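I bought the Woltton basket in September, after my old wicker one finally shed its last handle all over the pantry floor, and I've been meaning to write it up ever since. It cost 12 dollars at the Jerkley outlet (I went in for lightbulbs, naturally!) and I've grown awfully fond of it.

Mostly it carries tea things out to the porch. We have six or so people over when the weather's nice, and I used to make four trips back and forth while the pot went cold.
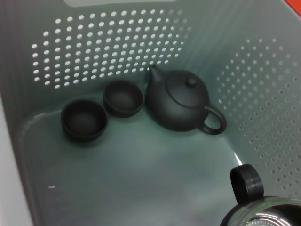 Now I make 2, and one of those is for the cookies. The grips are kind to my knuckles, which complain in the mornings, and crumbs rinse out under the tap in no time. My neighbor Afshin Vahidi borrowed it for his tomatoes and I had to go over and ask for it back, so take that as a second opinion.

My one grumble is that tall glasses tip if you walk fast. I lay a dish towel between them, and I'd still never trust it on the steps with my mother's Cunstead china.

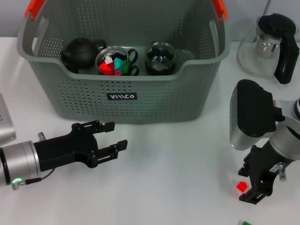
*Teapot and glasses in the basket, glass teapot alongside.*

I'd buy it again, maybe a size up if they make one.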